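Workshop notebook, November, started a bit after lunch

Right, desks. I said I would get the white desks sorted before the Petridis lot need the room, and I have finally made a start. The plan is the one we scribbled on the whiteboard last month: everything off, wipe down, keyboards checked and cleaned, everything back on in the same layout on every desk. It sounds like an hour's work. It was not an hour's work.

First job was the cupboard. We have a box of keyboards in there going back years, all shapes, and half of them have no label. I've put the small ones (no number pad) on the lower shelf and kept the full-size black ones for the desks. Anyone doing stock entry will thank me, because typing 1,005 part numbers along the top row is a miserable way to spend a morning. I have done it. Never again!

Cleaning notes, so I don't have to work it all out again next year. Unplug first. Turn the board over and tap the back with the flat of your hand, over the bin, and keep going for longer than seems polite. Then the soft brush between the rows, always in the same direction, then the Starkico wipes, one per board. The wipes are good but they do leave a smear if you rush, so give it 30 seconds and go over again with a dry cloth. Don't use the Jukden spray on keys. I tried it on an old one from the scrap box and it made the legends go cloudy. Fine on the desk tops though, lovely in fact, it got that old tea ring off by the window.

Then the moving about. A full-size board is an awkward thing to lift if you want it to land straight – it's long and light and one end always gets there before the other. Much better with a hold at each end, and then you can swing it round over the desk and set it down where you want it.
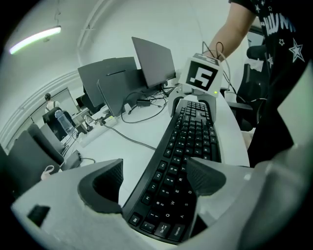
Full-size black board on the white desk, Esc end nearest, number pad away at the far end.

For the layout I've gone with the front edge of the keyboard a hand's width in from the edge of the desk, so there's room to rest your wrists. Mouse on the right with a bit of space past the number pad. I know we have left-handers, and they can swap it over, but please swap it back when you go home or I will be doing this again in December. Cable straight out of the back and down, no loops round the monitor foot.

I did wonder about lining things up on the G and H so the letters sit in front of the screen, instead of centring the whole board. It looks wrong from the doorway but feels much better to type on. Going with the letters. Happy to be argued with over coffee.

Bits left over:

Job 341 is still open, that's the sticky space bar. I've had the cap off and cleaned under it, and it's better but it still clunks. Might just bin it.

Adik order: more wipes, a pack of 60 this time, and another soft brush as the old one is shedding.

Two of the desk tops want a second go with the spray, I've left a sticky note on each.

Stopped at half four when the light went. Brush and cloths are in the blue tub under the sink, and the dry cloths need a wash before anyone uses them again.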